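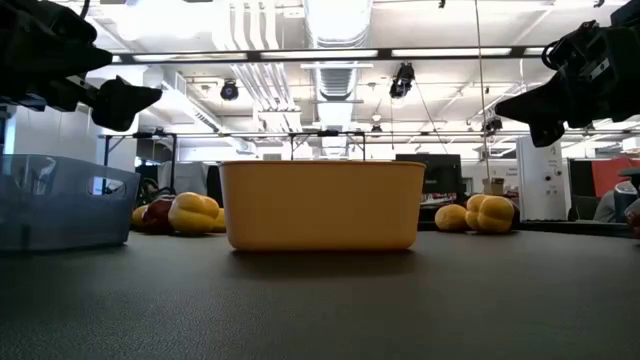

Pimientos, una manzana y otras piezas sobre la mesa de clasificación de Lirnis.

Lirnis abre en octubre su temporada de reparto de fruta y verdura en Alby

La iniciativa vecinal Lirnis llevará cestas de fruta y verdura a 130 hogares de Alby a partir de octubre. El anuncio se hizo el 19 de julio, al cierre de la jornada de puertas abiertas, y confirma lo que muchas familias llevaban meses preguntando: sí, habrá segunda temporada, y será más larga que la primera.

El año pasado se repartieron más de 4.000 kilos de producto fresco en siete barrios. La previsión para este otoño es sumar otros 2.000 y ampliar la variedad, con más pimiento amarillo – el favorito indiscutible de las encuestas – y manzanas rojas de la cooperativa Ceta.

El trabajo de mesa es sencillo y da gusto aprenderlo. La fruta y la verdura se sacan, se separan por tipo y se reparten entre cubos y cestas de plástico. Los pimientos van siempre encima, con el rabito hacia un lado para que no marque la piel del vecino. Las manzanas se revisan una a una, y las que tienen golpes se apartan para compota.
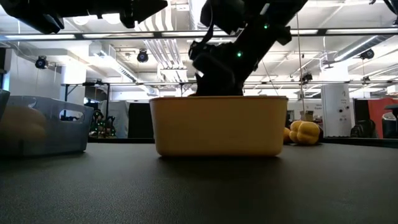 Texto: Oficina de prensa de Lirnis, Alby

Para la nueva temporada se mantiene el cubo amarillo de esquinas redondeadas, que se limpia con un paño y no tiene rincones donde se quede la tierra. La cesta azul grisácea, más ligera, lleva un hueco en el lateral para agarrarla y deja adivinar lo que hay dentro. Las familias podrán elegir entre cesta pequeña, quincenal, y cesta grande, semanal.

El almacén Trevor será de nuevo el punto de recogida, en horario de tarde. También habrá allí una mesa de intercambio: quien no coma pimiento podrá dejarlo y llevarse otra cosa. El año pasado funcionó de maravilla, y de ella salieron varias recetas que se incluirán en una hoja impresa con la primera entrega – entre ellas, una crema de pimiento amarillo con manzana asada que recomendamos muchísimo.

Las inscripciones se hacen en el mostrador de Trevor. Los hogares que participaron en la primera temporada conservan su plaza, pero deben confirmar el tamaño de la cesta antes de la primera entrega.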